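The Blue Piece

Osoria had a railway station before it had any people. I built it the spring I came to lodge with Reinhold Brinkmann, who owned 388 bricks and had opinions on all of them. The big studded ones were warehouses. The stripy piece was the level crossing, and the light blue one was the sea — all the sea we could afford.

"It wants to go beside the crossing," he said one night in March. "Trains ought to stop at the water."

I said trains that stop at the water get very wet passengers, and we didn't speak until supper.
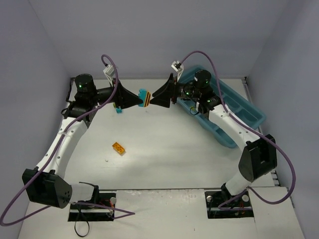 Where do you put a sea when the town's already built?
At the end of the line, according to Reinhold, and you move the town up a bit.

So we moved the town up a bit! It took six evenings, and Clalar Street lost its bakery (I still miss it). When we'd finished he got out the tray and began putting Osoria to bed, greens with greens, turquoise with turquoise, muttering the names of the streets as they went in.

I kept one back. I wanted a house left standing overnight, in case anybody came in on the late train and needed somewhere to knock. He saw me do it, of course. He put on his coat, said goodnight to the tray, and left my house where it was.
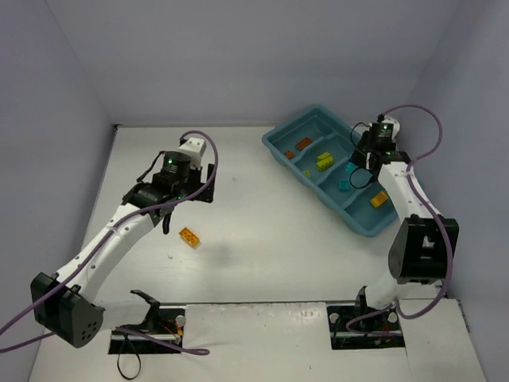
The last house in Osoria, after bedtime.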